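Company > About Us > Who We Are

Lendum collects demonstrations for robot learning. Customers send us a list of tasks they want a machine to handle, and we produce the recorded examples their models train on. We do not build robots and we do not sell models. The product is the data, along with the notes that say what is in it.

The company started as a two-room operation inside Motgate, a contract packaging firm that wanted to automate its returns line. The returns came in every kind of soft packaging, and the scripted picking program could not cope with anything that changed shape when touched. We recorded people doing the job by remote control, cleaned up the recordings and handed them over. Motgate closed the returns line in the end, but by then two other firms had asked for the same kind of work, so we kept going under our own name.

What we do

Most of our work is teleoperation. An operator guides a pair of arms through a task from start to finish, and the system logs joint positions, gripper or hand commands and camera video on one clock. One run through a task is an episode. A typical order is 3000 episodes spread over a set of objects and starting positions that the customer signs off on before we begin.

We specialize in soft and awkward items: bags, sleeves, pouches, straps, folded cloth. Rigid objects are well covered by other suppliers and by public data, and we usually point people there first. A box is the same box after you pick it up. A bag may need to be opened, held open and steadied, often with one hand doing something different from the other, and small changes in how it was set down can change the whole approach.

How a project runs

We begin with a pilot of 100 episodes. The customer trains on it, or at least loads it, and tells us what is wrong. There is always something. The file format is off, the camera sits too low, or the task description leaves out a step that everybody assumed. Fixing this early is cheap. Fixing it after a full order is not, and we did that once and would prefer not to repeat it.

After the pilot, operators work in short shifts. Each station has a printed sheet with the starting layout for every block of episodes. The operator sets the object, checks it against the sheet, records, and marks the result as a success, a partial or a failure. We keep the failures. Some customers throw them out, and some find them more useful than the rest, so they are delivered in a separate folder with the reason filled in. 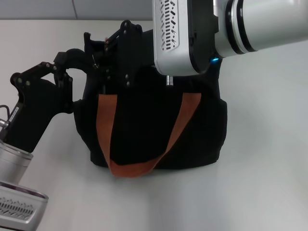
Every episode is then watched by a second person who did not record it. The reviewer can change the label or reject the episode, and both labels stay in the record. If reviewers and operators disagree too often on a task, we stop and rewrite the definition of success. For bag tasks the usual argument is over what counts as open, or whether an item that went in crooked still went in.

Our tools

Recording is handled by Jollix, software we wrote ourselves. It takes care of time alignment, labels and export. Customers can have the viewer at no charge but the recorder is for our own stations. The object library is called Kuster. It holds 199 items at present -- each one weighed, measured and given a shelf number -- and we retire items when they wear out enough to behave differently from when they were logged. Retired items stay in the catalog so older data can still be traced.

The people

Our operators are employees paid by the hour, never by the episode. We tried piece rates early on and the motions got fast and sloppy, which then showed up in the trained models. New operators practice for 2 weeks before anything they record is delivered. No background in robotics is needed. Patience with small corrections matters more, and several of our steadiest operators came from sewing and alterations work.

Ownership of data

Data recorded for a customer belongs to that customer. We do not resell it or mix it into other orders. Objects supplied by the customer are returned at the end of the project or discarded on request.

The office and stations close for the last two weeks of December. Orders that need delivery before the end of the year should have their pilot approved well ahead of that.

Page last updated 2022-10-31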